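Regripping and reweighting a doubles paddle, part two

I left the last post with the handle stripped to the bare core and the lead tape still in its envelope. Since then the paddle has been put back together, played with in October league doubles, taken apart again, and put back together a second time. These are my notes on both rounds.

The paddle is a Saltament, the older long-handled one with the square shoulders. I like it for everything except two things. It twists when I catch a hard drive near the edge, and the handle was too thin for my hand by the width of an overgrip or so. The twisting is the more expensive fault. At the kitchen line I block more balls than I hit, and a block that lands off center comes back as a pop-up.

Where the weight goes

Weight at the top of a paddle makes it slower to move and harder to stop. Weight at the sides resists twisting and costs much less at the hand. Weight in the throat changes the total without changing the balance by much. All of this can be felt with a strip of tape and a few minutes of volleys against a garage door, and I would suggest doing that before reading any more numbers, mine included.

In the first round I put the tape at three and nine o'clock, one short strip per side, centered on the widest part of the face. The twisting improved at once on blocks. On serves I noticed no difference. On overheads the paddle felt late, which I put down to the warm-up until the second match, when it was still late.

In the second round I moved both strips down toward the throat, so that they now start a little below the middle of the face and end where the edge guard begins to curve in. Some of the twist came back. The overheads recovered. For singles I would have left the strips high, but I play almost no singles any more.

Layout and cutting

Tape that is laid by eye will be uneven. I made that mistake on my previous paddle and spent a winter wondering why forehand blocks drifted. The method below is slow but it repeats.

Lay the paddle face down on a flat table, with enough clear space to turn it without lifting it. Find the center line of the face from the handle, not from the top edge, since many molds are not quite symmetrical at the top. Mark both sides with a soft pencil on masking tape. Cut both strips from the same length of lead, one against the other, and trim the ends round so the corners do not lift.
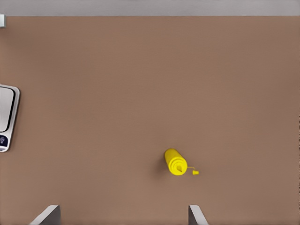

Putting the strips on

Wipe the edge guard with alcohol and let it dry. Press the strip down from its middle outward, then burnish it with the back of a spoon. Lead tape creases if it is peeled and laid again, and a creased strip will work loose, so if the first try is crooked by a hair I leave it. If it is crooked by more than that I cut a new one.

Cover the lead with edge tape. This keeps it off your hands and it also protects the strip when you scrape the court on a low ball. I use the plain black tape from Kioko. It is a bit wider than it needs to be and the adhesive is stiff when cold, but it has stayed down through two months of play. Wash your hands after handling the lead in any case.

The handle

Building up a handle is simple and the results are mostly a matter of patience. I wrapped one layer of thin foam tape over the bare core, butt end first, with the edges touching and not overlapping. Over that went a Vandgate replacement grip, pulled tight enough to flatten the perforations slightly. An overlap of a few millimeters gives a small ridge, and I like a ridge under the first finger. People who don't should wrap edge to edge and accept a softer feel.

The first wrap was too thick. I had added an overgrip on top out of habit, and after a long third game my forearm was tight in a way it had not been before. Taking the overgrip off fixed that. It did leave the grip slick by the end of a humid evening, so I now carry a towel and use it between points.

One caution about the butt cap. If yours is stapled, pull the staples straight out with narrow pliers. I levered one of mine and split the foam at the corner. It holds, with glue, and I can feel it when I serve.

Results on court

I have played over 20 games with the current setup. Blocks off the center of the face go where they did before. Blocks off the outer third stay lower, and the ones that used to sit up at the net strap are now mostly unattackable. Hand speed in exchanges is slightly worse than stock. I lose some of those exchanges that I might once have won, though I was losing a fair number of them already.

Dinks are unchanged. Third-shot drops took a week to settle, and for that week they went long. I have seen the same thing after every change of weight, large or small, so I would not judge a new setup on drops until the second week at least.

I also borrowed a Zurnitz for two evenings, a shorter paddle with a wide body. It is steadier off center than mine with no tape on it at all. It also gives up reach on the backhand side, where I use two hands, and my lower hand had nowhere to go. If you hit a one-handed backhand it may save you this whole exercise.

Next I plan to try the same total weight in one piece, wrapped across the throat, and to leave the sides bare. I expect the twist to return in full, but I have not tested it, and the tape for it is already cut.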